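How I cover a two-day economic forum on my own (and still file on time)

Posted 22 June 2021

I get asked this one a lot by people just starting out, mostly after they've been to their first big policy conference and come home with a full notebook and no story. I've done the Carkville trade and land forum often enough now to have a system. It's a scruffy system, but it works for me, so I'm writing it down!

Before you go

Apply for accreditation the moment it opens. For Carkville that's usually in March, and the form asks for a letter from an editor. If you're freelance, get the letter first, even if the editor hasn't promised to take anything. Marcelle Sabatier wrote mine the first year on the strength of one phone call, and all it said was that she'd be happy to read what I sent.

Next, read the programme with a pencil. Ignore the session titles (they all promise a new partnership for something) and look at the speakers. You want deputy ministers, heads of department, people from the regional offices. Ministers get a crowd and a minder. The deputy head of the land registry gets a cup of tea and is delighted to talk to you.

Write to those people a fortnight ahead. Keep it to four lines: who you are, who you write for, the one subject you want to ask about, and when you'll be in the building. If there's a press officer, copy them in, or they'll find out anyway and be cross.

Last time the background papers ran to 806 pages. I read the summary, the tables on farm leases and the annex on foreign ownership, and I'd do the same again. Pick your subject and let the rest go.

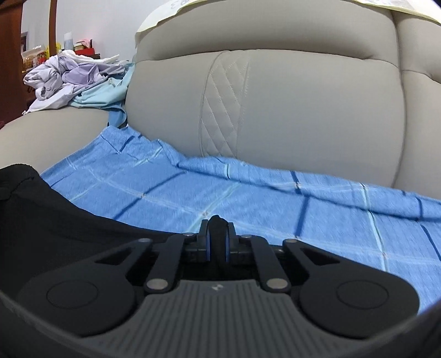

Black gripper with a grey ribbed plate

Getting the interview

Ask for ten minutes. You'll often get twenty, but if you ask for twenty you'll get an email address. I hang about near the side doors when a panel finishes, because the speakers come out there and the cameras are all at the front.

Have your first question ready and make it an easy one with a factual answer. When I spoke to Florian Lebrun from the Dalten district office I began with how many lease applications had come in since the rules changed. He knew the number straight off (213, and he was rather proud of it) and after that he was quite relaxed about the harder stuff, which was how many had been turned down and who'd done the turning down.

Agree the terms before you start. On the record, off the record, background only: say the words out loud and make sure you both mean the same thing by them. Interpreters can muddle this, so I ask for it to be repeated back. Venla Räsänen taught me to write the terms at the top of the page next to the name and job title, and I've never regretted it. Get them to spell the name too, please. Ludivine Lebrun was speaking at the same forum and I very nearly put Florian's quotes in her mouth.

Press conferences

These are a different animal. Sit on the aisle, near whoever's carrying the microphone. Put your hand up early, as the first few questions go to the big agencies and after that it's a scramble. One question only! If you tack a second one on, they'll answer whichever they like better, and it won't be the one you wanted.

Note down what wasn't answered as well. I draw a little empty box in the margin, and at the end of the day I go round the press officers with my empty boxes. 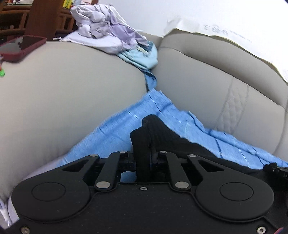

Now the evening, and I know you're tired, but don't go to the reception until you've typed up. I do a rough version of every conversation the same night, with the best quotes in full and anything doubtful marked in capitals. My handwriting is bad enough that by the next morning "reform" and "refuse" look identical.

Then I sort it all into two piles. The first is news, meaning anything that's changed, been announced or been contradicted, and it goes to the editor that night in short paragraphs. The second is everything else, and it sits for a few days until I can see what it adds up to. My long piece on the Plullthorpe grazing leases came entirely out of that second pile, from a remark Lucienne Lefèvre made over lunch while we were both meant to be listening to a speech about railways.

Once you're home

Send thank-you notes within the week, and include the link if something's been published. Check every figure against the papers or with the office it came from. I had one from the Gautier consultancy's slides that turned out to cover a different year altogether, and I only caught it on the second read.

Keep your badge and your programme, too. The contact list at the back is the first thing I dig out when the next year's application opens.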